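Section 4. Good practice for hand tool picking

Andari cell, operator and set-up guide
Revision of 31/12/2020. Replaces the June revision.

4.1 Who this section is for

This section is for the person who prepares the cell before a tool picking job and for the person who stays with it during the run. It is not for programming. If you must change the program, first read section 7 and speak with your supervisor.

All the rules here are in addition to the safety rules of your site. If your site rule is stricter, follow the site rule.

4.2 Before you enter the work area

1. Put the cell in Hold with the key switch. Take the key with you. Do not leave it in the switch, even for a short visit.
2. Wait until the arm has stopped completely and the lamp on the controller is steady.
3. Check that the emergency stop on the pendant is free and that you can reach it with your other hand.
4. Remove rings, watches and loose gloves. Tight work gloves are permitted for cleaning only.
5. Tell the other person in the bay that you are going in. Say it in words. A hand signal is not enough.

CAUTION: Hold mode does not remove power from the gripper. The fingers can keep their force while the arm is stopped. Never put your hand between the fingers in Hold mode. For work on the fingers use Lockout (section 3).

4.3 Checking the fingers and the work surface

Do this check at the start of each shift, and again after 500 picks if the job is long.

1. Open the gripper fully from the pendant and leave it open.
2. Look at both fingers from the tip to the base. Look for cracks, missing corners and pads that are lifting.
3. Move the arm to the Look position and open the wrist view on the screen.
4. Compare the wrist view with the reference view that was saved when the cell was set up.
5. Clean the table with a damp cloth, without solvent. 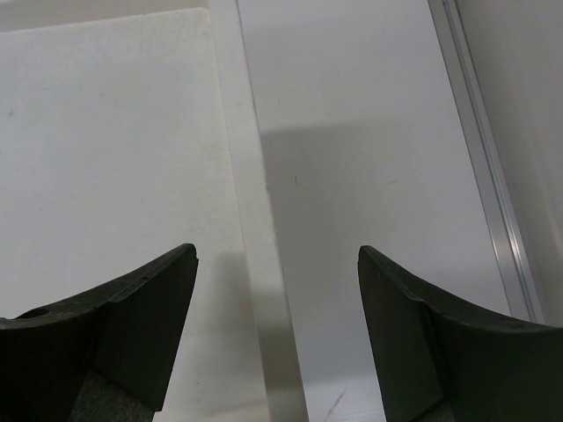

The Look position must always be checked with the gripper open and nothing between the fingertips. From this height the operator should be able to judge three things together: the fingers, the surface and the border of the cell. In the view given here the silver rail on the right passes behind the right finger, and the side of the white board can be followed down between the two tips, with the grey tabletop beside it. If on your screen the rail is missing, the camera has turned in its holder and you must do the alignment again (section 5). Small scuffs on the table are acceptable. A mark that grows from one shift to the next is not acceptable, and you must write it in the log book, because it can mean that the fingers are going too low.

Note: Do not cover scuffs with tape. Tape changes the height of the surface and it can also confuse the camera.

4.4 Placing the tool

1. Use the tray for every tool with a point or a cutting edge. Do not lay such a tool directly on the table.
2. Lay the tool flat. It must rest on the floor of the tray, never across the rim.
3. Turn the jaws away from the gripper, so that the handles are the nearest part.
4. Keep only one tool in the tray. Two tools touching each other is the most common cause of a bad grip.
5. Wipe oil from the handles before you place the tool.
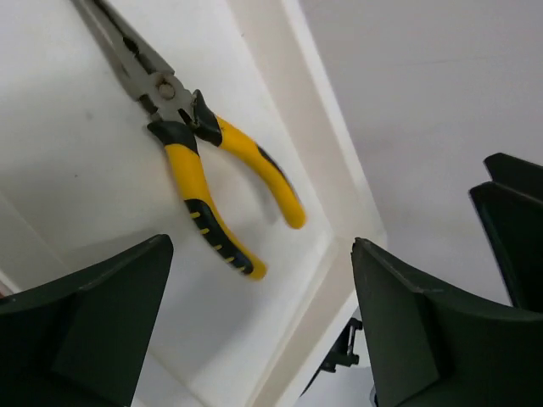 Photo: T. Keskin / Sallevau, wrist camera

For pliers, the grip point is on one handle, near its end. Do not choose the joint as a grip point. The metal there is thick and smooth, and the pads do not hold well on it. When the jaws are closed the handles can still stand apart, so measure the opening at the handles each time you bring a different model of pliers. Write the value on the job card.

Heavy tools need their own approval. The weight limit for your fingers is on the plate of the gripper, and this limit is for the complete tool, including any cover or cord.

4.5 The first lift

The first lift of every job is made at low speed with a person watching. This is also true when the same job ran without trouble yesterday.

1. Leave the work area and close the gate.
2. Turn the key to Manual and select low speed.
3. Start the pick. Keep your thumb near the stop button.
4. Let the arm lift the tool a small distance only, then stop it.
5. Look at the tool for a few seconds. It may hang at an angle, but it must not slide in the fingers.
6. If it slides, lower it again to the tray before you open the gripper. Never release a tool in the air.
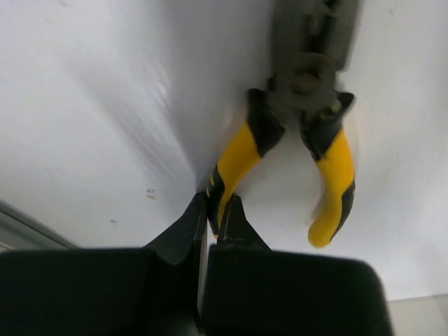
A tool that is held by one handle can swing when the arm speeds up or stops. For this reason keep people and other equipment outside the full reach of the tool, and remember that this reach is longer than the reach of the fingers alone. If the swing is large, reduce the acceleration first and the speed second. Do not increase the grip force to stop a swing. It only wears the pads.

CAUTION: Do not reach over the gate to steady a tool with your hand or with a stick.

4.6 Approach and release

1. The fingers must come down open, and they must stay open until the arm has stopped.
2. Leave a free space at the side of the tray for the finger that stays outside it.
3. After a release, raise the arm straight up before any sideways move.
4. If a finger touches the rim, stop the job. Correct the tray position and repeat the first lift from step 1 of 4.5.
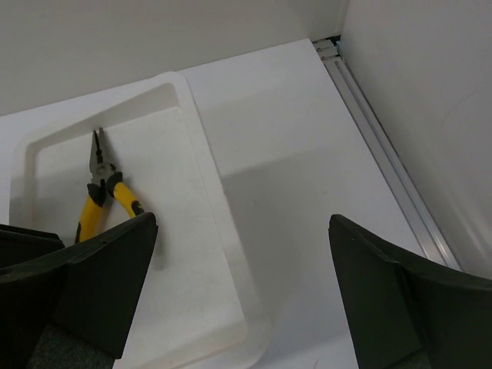

Figure 4-4. Gripper open over the tray, with the right finger beyond the tray's right edge.

4.7 Records

Fill in the log book at the end of each run, including a run that was stopped. Write the tool model, the finger set, the number of picks and any stop with its reason. The pads must be replaced after 1,000 picks, or earlier if you see damage. Keep the job cards for 90 days.

Questions about this section should go to Yolanda Carrasco at the Sallevau service desk. For spare pads and fingers please give the serial number of the gripper, not of the arm.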